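Zosingate Sorting Room: Progress Report to the Rondau Fund
October 11, 2025

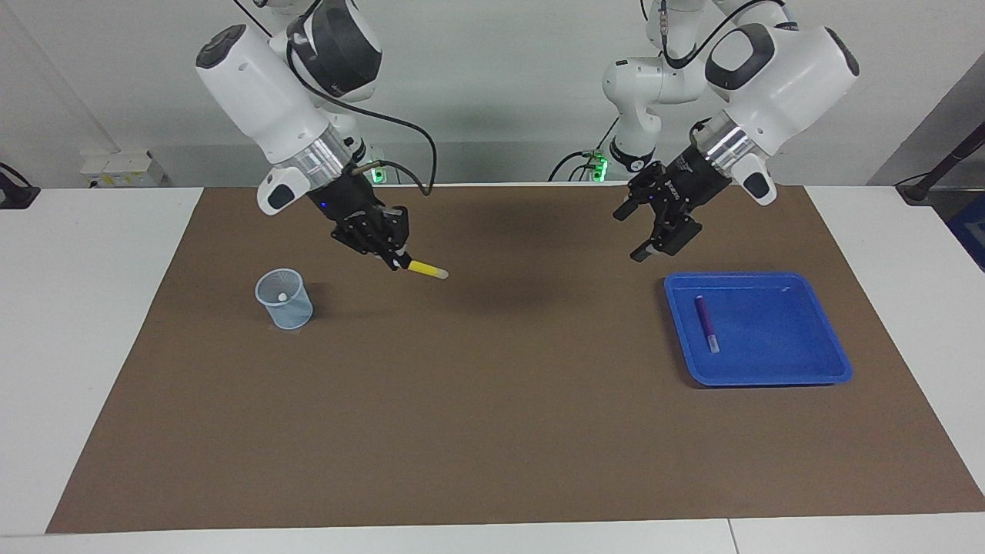 In the period since May we have continued with the small items from the Valtholm store. These are mainly tubes, caps and writing tools which came to us mixed together in boxes. Until now 1,159 items are sorted and entered in the list. A further 384 are sorted but not yet entered, as the labels for them came late from the printer.

The work surface was changed in the summer. We now cover the table with brown paper mat and put a blue tray on it for the work. The paper is easy to replace when it gets marked, and small yellow or white pieces are seen well against it. The old green cloth is kept in the cupboard.

Two points remain difficult. First, the round items roll when they are put down, and we lose time with this. We ask for permission to buy 11 shallow trays with ribs from the firm Berhe. The cost fits within the budget line for small equipment. Second, some tubes have no cap, and we do not know if the Fund wishes us to keep these. They stay in a separate box until we receive your answer.

For the next period we plan to finish the entries and to open the last two boxes. The spending table is attached as in the previous report.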